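On-Call Time Is Work Time More Often Than Employers Think

30th December
4 min read

Most pay disputes over on-call time start from the same mistake. The employer assumes that a worker who is at home is off the clock, and the worker assumes that any hour spent carrying a phone must be paid. The Fair Labor Standards Act supports neither position. The test looks at how much the on-call duty restricts the employee, and the answer depends on facts that few handbooks record.

The federal regulations separate an employee who is "engaged to wait" from one who is "waiting to be engaged." The first is working. The second is not. An employee who must remain on the premises, or so close that the time cannot be used for personal purposes, is generally in the first group. An employee who only has to leave a number where he or she can be reached is generally in the second.

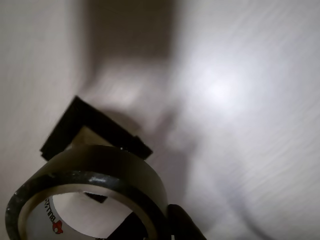

Between those two points lies the ordinary case, and this is where I think employers take on more risk than they need to. Courts look at the required response time, how often calls come in, whether shifts can be traded, any limits on travel, and what happens to an employee who misses a call. No single factor decides the matter. A short response time with almost no calls may be unpaid. A longer response time with calls all night may not be.

Take a maintenance firm, Bovara, that rotates a technician through on-call duty for a week at a time. The technician works 40 hours on the regular schedule and then holds the phone each night. The written policy says the technician is "free to pursue personal activities." In December the phone rings 8 times in one evening. Each call requires a log entry, and 2 of them require a trip to a customer site. The time spent on calls and at the sites is plainly compensable. The harder issue is the time between calls, which the policy calls free and the call log suggests was not.

In my view the log should carry more weight than the policy. A handbook sentence is written once, by someone who is not on call. The log is made as the work is done. If the gaps between calls are too short to cook a meal or sleep, describing them as personal time is a labeling exercise, and labels carry little weight under the Act.

The common objection is cost. If waiting time is paid, hours over 40 in the workweek have to be paid at time and a half for nonexempt staff. That is true, but the Act does not require the same hourly rate for every type of work. An employer may set a lower rate for on-call hours, provided it is agreed in advance and meets the minimum wage, and the overtime calculation is done correctly. A flat on-call payment is also permitted, although it usually has to be included in the regular rate. Leaving it out is a frequent payroll error.

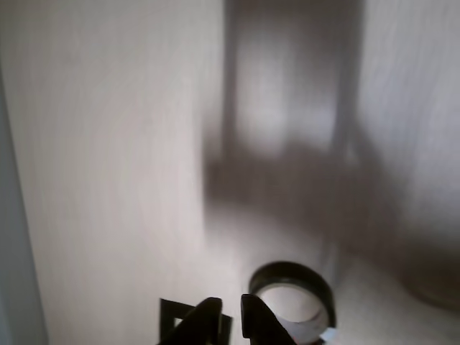
A pale surface, with a darker shape out of focus beyond it.

State law may be stricter, and an employer operating in several states should not assume that one policy covers all of them. My recommendation is narrow. Review the call logs before the policy. If the logs show frequent interruptions, either pay for the period or add a second person to the rotation. Do this at the start of the plan year, while the change is still a scheduling matter.

Comments (3)

Zitar
We had a flat nightly payment for years and payroll never put it in the regular rate. The back pay was small per person but the recalculation took most of a month.

Fludier
Does the travel to the customer site count from the time you leave home? Our supervisor only pays from arrival.

Tan
I disagree on the log. Ours is filled in the next morning from memory, so I would not treat it as better evidence than the policy. Phone records would be a safer source.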